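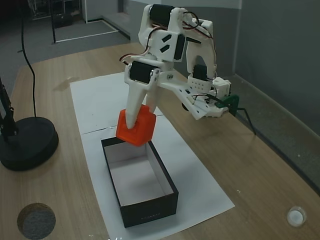

Text and product data: Kosmas Liapis, Conneely workshop supplies
Page last checked in January

Gukstead open tray box, black, rectangular

The Gukstead is a lidless storage box for benches, desks and shelves. It has dark outer walls, a white lining and a thin black rim along the top edges. It is sold for small parts, blocks, stationery, sample pieces and similar dry contents that need to be reached often and put back quickly.

Construction

The walls and base are made of rigid greyboard. The outer covering is a black paper, wrapped over the rim and turned down inside. The lining is a separate white sheet, glued flat to the walls and base. Corners are butt-jointed and taped under the covering, so no staples or rivets stand proud on either face.

The base is flat, without feet. On a slippery top the box can be pushed out of place when only lightly loaded. A sheet of plain paper laid under it reduces this, and also keeps glue and pencil marks off a wooden surface. Felt pads are supplied loose in the packet for customers who prefer them.

Lining

White was chosen for contrast. Coloured plastic blocks, screws and offcuts are easier to find against it than against the black lining used in the older Stestevik box. The white sheet does show dirt. Pencil and dust come off with a dry eraser. Ink and oil do not, and a spare lining can be ordered under the accessories heading.

Load and stacking

Maximum load: 800 g, spread over the base
Board thickness: 2 mm
Supplied in: packs of 16, nested flat in one carton
Lid: none, and no lid is available for this size
Stacking when filled: not recommended

The load figure applies to a box standing on a flat surface. A filled box should be lifted with both hands under the base. Lifting by one rim will open the corner joint over time, and this is not covered by the guarantee. Heavy items should be lowered in. The board will take a dent from the corner of a hard cube dropped from any height, and a dent in the base cannot be pressed out.

Use on a workbench

The open top allows access from all sides, and the rim is thin enough not to take up useful width. Where the box is filled from above, leave clear space behind the back wall so that items do not catch on it as they go in. Cables should be routed away from the box, as a cable lying against the side will move it when pulled.

Keep away from standing water. The covering resists a splash if it is wiped at once, but the board swells if the base is left on a damp surface. The box is not suitable for food.

Related items

Stestevik: same board and covering, black lining, supplied with a loose lid.
Galtow: divided insert for the Gukstead, white card, cut to sit below the rim. The insert reduces the usable depth slightly and should not be glued in.
Replacement lining: white, self-adhesive, one set per box.

Ordering

Sold by the carton only. Single boxes can be collected from the trade counter when an opened carton is in stock. Please state whether the insert is wanted at the time of ordering, as it is packed in the same carton and cannot be added after dispatch.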